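Barnenik Open moves weigh-in to morning of competition, adds third mat

BARNENIK (January) – The Barnenik Open will run on three mats instead of two and will hold all weigh-ins on the morning of competition, under a revised technical program sent to clubs this week. Entries closed at 231 wrestlers across freestyle, Greco-Roman and women's wrestling. The draft schedule has 259 bouts, including repechage and bronze medal matches.

The program was prepared by technical delegate Thodoris Kouris. It replaces the two-mat format used at the last four editions, under which the final session regularly finished after 10 pm. The new schedule has the last gold medal match starting at 7:40 pm on both days.

Weigh-in opens at 7 am and closes at 7:30 am for every category contested that day. Medical checks are done in the same room from 6:30 am. Wrestlers in categories that run over two days weigh in again on the second morning, with the window shortened to 15 minutes. There is no weight tolerance in the senior divisions. A tolerance of one kilogram applies in the under-17 division only, and must be requested by the club at registration.

"The evening weigh-in gave people 14 hours to put the weight back on, and we were seeing the results of that in the first round," Kouris said. "Same-day is what our better wrestlers get when they travel, so they should be used to it before they go."

A wrestler who misses weight is removed from the bracket and placed last without rank. The draw is done after weigh-in closes, by computer, and will be posted by 8:10 am. First whistle is at 9 am. Clubs that want to move a wrestler up a category must do so before noon on the day before weigh-in. No changes will be taken at the scales.

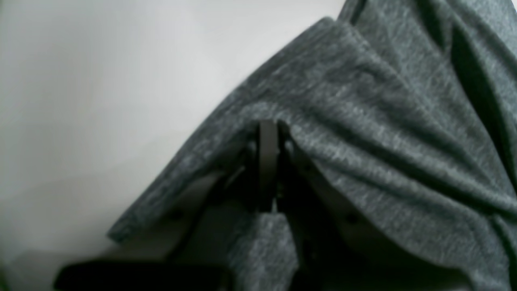 Uniform control has been moved from the mat edge to the call area, which every wrestler must pass through 15 minutes before a bout. Singlets must be red or blue as drawn, with no tape over the club mark, and a cloth handkerchief is to be carried in the singlet. Knee pads may not contain metal. Warm-up clothing is not restricted by colour, and warm-up tops are fine in the call area as long as it comes off before the wrestler steps up. Shoes are checked last. Laces must be covered or taped.

Wrestlers who fail the control have two minutes to correct the problem. After that the bout is recorded as a forfeit. Two spare singlets in each colour will be kept at the call desk in sizes S to XXL, and are to be returned at the end of the session.

The three mats are labelled A, B and C. Mats A and B are the existing 12-metre competition surfaces. Mat C is on loan from the Sultanero club and was laid in the hall last month so that the joins could settle. Its protection zone is 1.5 metres on all four sides, the same as the other two, and the distance between mats has been set at two metres. To make room, one bank of retractable seats will stay closed, which brings seated capacity down to 688.

Qualification and quarter-final bouts are spread over all three mats. Semi-finals use A and B. All medal matches are on A, with bronze matches for each category directly before the gold.

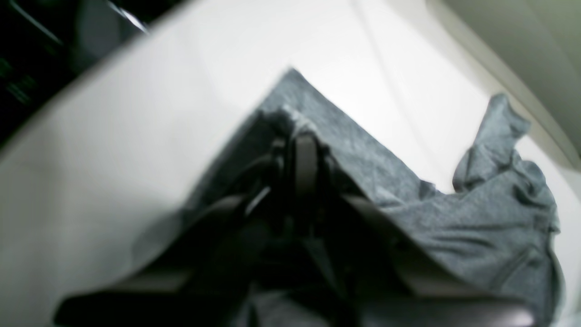

Scoring and video review

Scoring will be done on the Drotatness system, which was used at two junior tournaments last season. The judge, referee and mat chair each enter points on a separate pad, and a score is shown on the board when two of the three agree. Passivity warnings and the 30-second activity clock are run by the mat chair. In freestyle, a wrestler on the activity clock who does not score concedes one point.

Each mat has two fixed review positions. Coaches have one challenge per bout. The challenge must be made within five seconds of the score appearing on the board, by throwing the sponge onto the mat, and the wrestler may decline it. If the challenge is lost, the opponent receives one point and no further challenge is available in that bout. Challenges can't be used against a passivity call.

In earlier years review was only possible on mat A. Clubs had raised this several times, as seeded wrestlers were more often placed there in the early rounds.

"You could be on mat B, lose on a step-out that wasn't a step-out, and you had nothing to throw," said Raimo Peltonen, head coach at Sultanero. His club has the largest entry this year. "That part of the program I am very happy with. The break between rounds I am less happy with."

Peltonen was referring to the minimum rest between bouts, which has been set at 20 minutes for seniors. Sultanero asked for 30. Kouris said 30 minutes was modelled on the draft brackets and pushed the end of the first session past 3 pm, leaving too little time to clean the mats and reset before the semi-finals. Under-17 wrestlers will have 30 minutes.

Written protests on administrative matters, such as eligibility or an error in the bracket, can be lodged at the secretariat with a fee of $200. The fee is returned if the protest is upheld. The result of a bout can't be protested once the referee has raised the winner's hand.
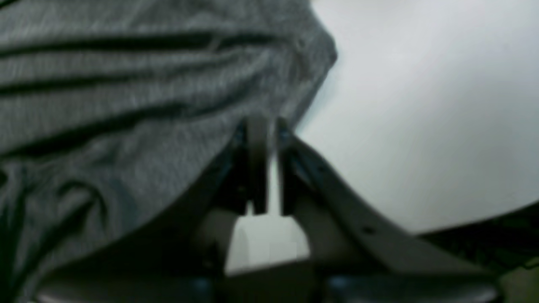
Seeding and format

Four wrestlers are seeded in each senior category that has eight or more entries. Seeds are taken from ranking points earned over the past season, with the previous edition of the Open counting double. Seeds one and two are placed at opposite ends of the bracket. The rest are drawn.

Categories with six or seven entries are split into two groups, with the top two from each going to crossed semi-finals. Categories with five or fewer wrestle a full round robin. On current entries the round robin will apply at 125 kg in freestyle and at 130 kg in Greco-Roman. Men's freestyle 74 kg is the largest category.

Repechage is open to wrestlers who lost to either finalist. Two bronze medals are awarded in every bracket category and one in round robin categories.

The Şimşekoğlu Cup for best club is decided on placing points from the ten senior women's, ten freestyle and ten Greco-Roman categories. A club may count no more than two wrestlers per category. Sultanero are the holders. Under-17 results don't count toward the cup and have a separate team ranking.

Session times

Day one: women's wrestling, all senior categories; freestyle 57, 65, 74, 86 and 125 kg, qualification to semi-finals. Session one from 9 am, session two from 3:30 pm, medal matches from 6 pm.

Day two: freestyle 61, 70, 79, 92 and 97 kg; Greco-Roman, all senior categories; repechage and medal matches for freestyle categories begun on day one. Session one from 9 am, session two from 3 pm, medal matches from 5:30 pm.

Under-17 bouts are on mat C on both days and finish before the break.

The referees' clinic is at 5 pm on the day before competition, in the upper meeting room. Attendance is compulsory for all officials on the roster, including those who attended last year. Training mats are open to entered wrestlers from 2 pm the same afternoon, and the test scales from 4 pm. Coach accreditation is collected at the side entrance, one card for every five wrestlers entered, to a maximum of four cards per club.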